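## The Patient Art of Teaching a Robot to Tidy

Guangming Du has reset the same table more times than he cares to remember, and he still leans in when the arm starts to move. "Every one is a little different," he says. "I love that part!"

The project is called Xue, and its home is a curtained-off corner of a workshop in Clallville. A person guides the arm through a small household job, the computers record every motion, and the learning system later studies the whole pile. A good afternoon brings up to 15 clean examples - fewer if the tablecloth bunches up. 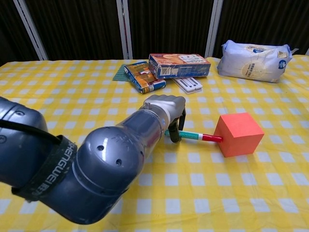
*Going for the marker: one more example in the making on the Xue table.*

Fatemeh Ghorbani sorts the recordings, and she is happy to keep the clumsy ones. A grasp that starts badly and gets rescued can teach the system plenty, she says, so she tags it and files it with the rest. Between runs the pair shuffle boxes and packages to new spots, swap places at the controls and argue cheerfully about what counts as a fair test.

Next month they take the setup to Grutbridge for two weeks, with five new operators to train. Du has already started packing the markers.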